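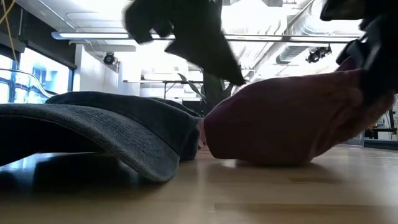

Figure 3. A gripper on a piece of maroon fabric, with a dark cap beside it.

4.2 What we paid for, and what we should have paid for

When we wrote the first budget, back in February, I put nearly all of it into the arms. I think most people do. The arms are the fun part of the quote, and Gisitum (our supplier) had a nice price on a pair. What I left out was the small stuff – spare fingertips, cables, clear bins, a second set of mounts – and that's where we got hurt. Of the 46 lines on our final order sheet, only seven were in the plan I first sent around.

Soft goods made it worse. Caps, headbands and knits bend and bunch up in ways a box never will, so we kept changing our minds about the fingers. Gulyás sells them in sets, and we ended up buying 22 sets before we settled on a shape we liked. I'd now put finger sets on their own line, right under the arms, and I'd pad that line more than feels decent.

People's time is the other thing I got wrong. Every hour on the controllers is an hour somebody isn't doing something else, and our plan had no line for it at all! We logged 356 operator hours at the Inness site, and I had to go back and ask for the money after the fact, which was not a fun meeting.

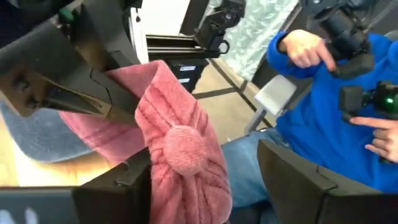 4.3 Buying one station or two

We went back and forth on this for ages. A single two-arm table is cheaper to set up and easier to keep running, and you can share one box of spares. Two tables let you keep working when one is down, but you pay for the frame, the computer and the floor space all over again. My own vote was for one good table with a deep parts drawer, and I'd still vote that way for a group our size. 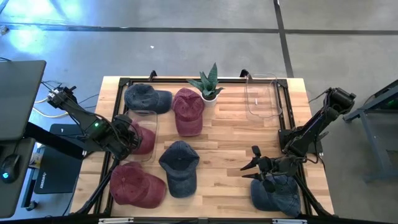
Palton disagreed when we sent the draft over, and wrote back that a parts drawer won't help if the arm itself has to go in for service, so the second table should be in the plan from the first year, even if it gets bought later.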